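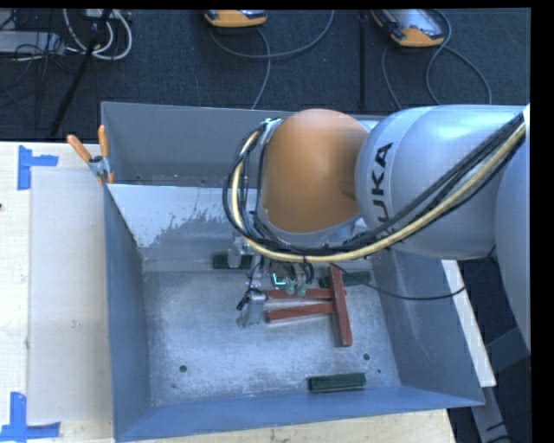 Cell-Maint list
Reading time: 3 min

From: Oskari Rautiainen
Date: Monday, December 19, 2022
Subject: Re: hose bundle rubbing at the wrist, bin cell

Gladys Shemweta wrote:

> The outer sleeve on our dress pack is worn through again where it
> crosses the wrist. Same spot as in September. I added slack last time
> and it made no difference to the wear, and now the loop catches the
> bin wall on the deep picks. The gripper has also started closing late,
> but only when the arm is low in the bin.
>
> Two questions. Do you shorten the loop or move the bracket? And is
> the late closing the same fault or a second one?

Gladys,

Move the bracket first. More slack puts more weight on the outside of the bend, and the bundle then drags on the joint cover each time the wrist turns over. We ran ours that way for a while and went through 4 sleeves.

What we do now on the KUKA at Plerkska:

Jog to the deepest pick you use, in the corner farthest from the base, with the wrist at the worst angle the planner is allowed to pick. Set the loop length there. Don't set it at home position. Then jog to the opposite corner and check that the bundle clears the cover and the top of the bin wall. If it won't clear both, limit the last axis in software. We took 15 degrees off each end and lost no picks that mattered.

Clamp the air hose separately from the cables. It is stiffer than they are, and if they share one tie the hose does the steering. Leave the cables free to slide at the second clamp. Thin signal cable should go inside the bundle; if it hangs outside it will find a bin edge sooner or later.

The late closing sounds like a second fault with the same cause. A hose that flattens at full bend will starve the gripper in that pose and nowhere else. Put a gauge at the gripper end and log pressure at the low pose while it closes. If the reading matches the one at home, the hose is fine, and I would look at the push-in fittings next. Cut the tube square, push it fully home, and give it a straight run before the first bend. Ours leaked at the fitting on the tighter of two bends. The Maruyama tube we bought was a little too stiff for that radius; the softer Clukach one has held.

After any change, recheck the tool load data and rerun the bin wall clearance test at low speed. The bin needs to be clamped in its taught position for that - a small shift is enough to make the result useless.

Send me the pressure log if it looks odd. I can compare it with ours.

Oskari

3 replies
69 views

Recent on this list
Statard controller: backup fails after battery change
Finger pads, glue or screws?
Re: Re: mastering after a wrist swap
Drain holes in bin floors and false part detections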